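Dear friends at Stako,

Thank you for being so patient with us over the summer, and for the kind note about the first chapbook. The Nustari reading app now carries 103 titles from small presses.

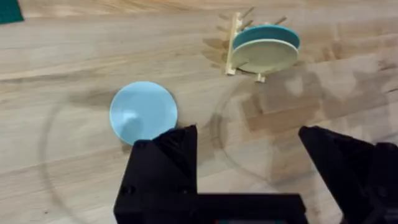
Of those, 40 came in under your grant, and the rest through Luroter, our distributor – they have been generous with their time, if a little slow with the royalty statements.

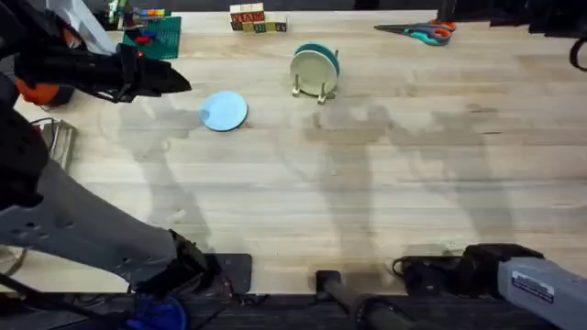 Eleni Grgić, program manager
9/21/18

Converting the older poetry books has been the hard part, as line breaks go astray on small phones. We have fixed 30 and have eight still to proof. 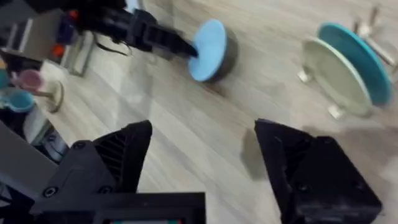
The second payment will go mostly to proofreaders, and I'll send the receipts along with the next report.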